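5 Jan 2018

Back from Clestonberg last night, far too late, with my boots still muddy and a case and a half of wine on the back seat, and I want to get this down before the names run together in my head.

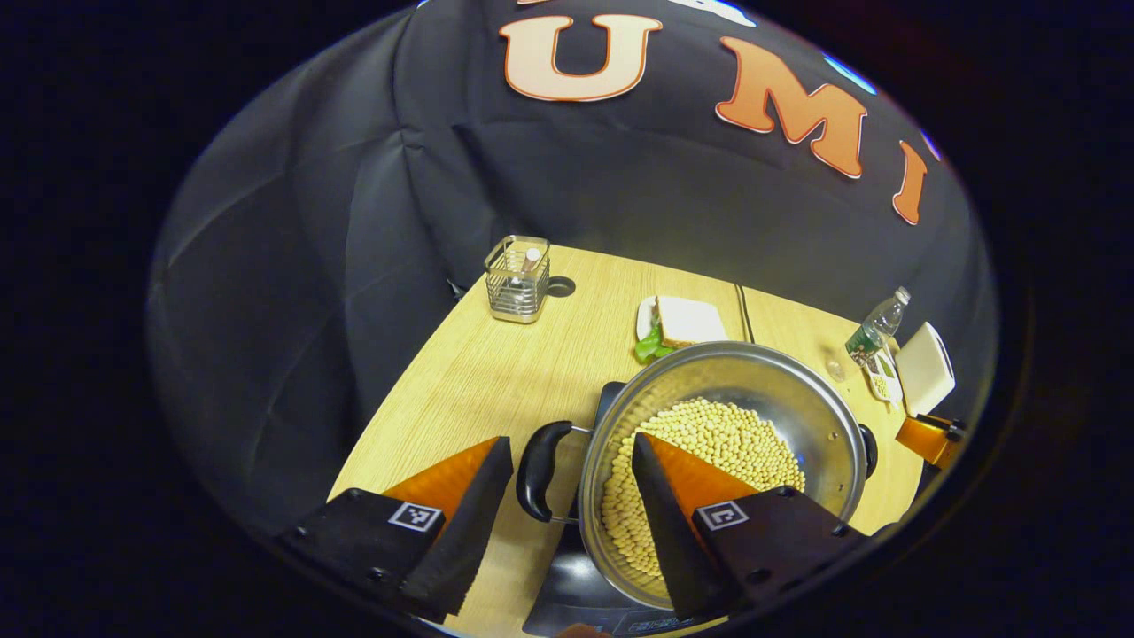
I had been meaning to visit the Górecki cellar ever since October, when Nuria Wubshet poured me a glass of their dry Riesling at her kitchen table and wouldn't tell me what it was until I had guessed wrong three times. I said it was from somewhere much farther south. She was very pleased with herself! So when she called to say they were opening the cellar for a small tasting after New Year's, I said yes before she had finished the sentence, and then had to go and look up how long the drive was. It is 126 miles, and the last stretch is all bends.

The place is smaller than I had pictured. You go in through a yard with a walnut tree, down a set of stone steps (hold the rail, they slope), and then the cold hits you, along with that smell of damp wall and old barrels that I would happily have in my own house. Mr. Górecki's daughter did the pouring. She talks fast and fills glasses slowly, and she let us take our time.

We started with two from Clorkura, the vineyard right above the house. The younger one was all green apple and a bit sharp for me, though Nuria loved it and wrote half a page. The older one had been in big old casks and had gone rounder, with something like quince and a little honey at the end. I went back to it twice. I bought 5 bottles, and I already wish I had bought more.

Then the Clondutard, which is their steep site across the river, with rows so narrow that everything there is picked by hand. I wanted to like it best because of the story, and the first sip was a letdown — closed up tight, hardly any smell at all. We left it in the glass while we talked about frost and cork prices and her grandfather's press, and when I picked it up again it had opened into smoke and lemon peel and wet slate. I would never have known if we had been in a hurry. Note to self: decant that one, and don't serve it straight from the fridge.

There was one red at the end. Pleasant, light, a touch sour. I didn't buy any.

She told us the family came close to selling in the year her father hurt his back, and that the neighbors brought in the last of the harvest for them. I bought another bottle after that, I'll admit.

Nuria slept most of the way home with her scarf over her face. I had coffee from a gas station and the radio on low, and thought about where to put everything. The rack under the stairs is full, so the sherry will have to move. I still owe Nuria for her half of the tasting fee, no, she owes me. Must check the receipt in my coat.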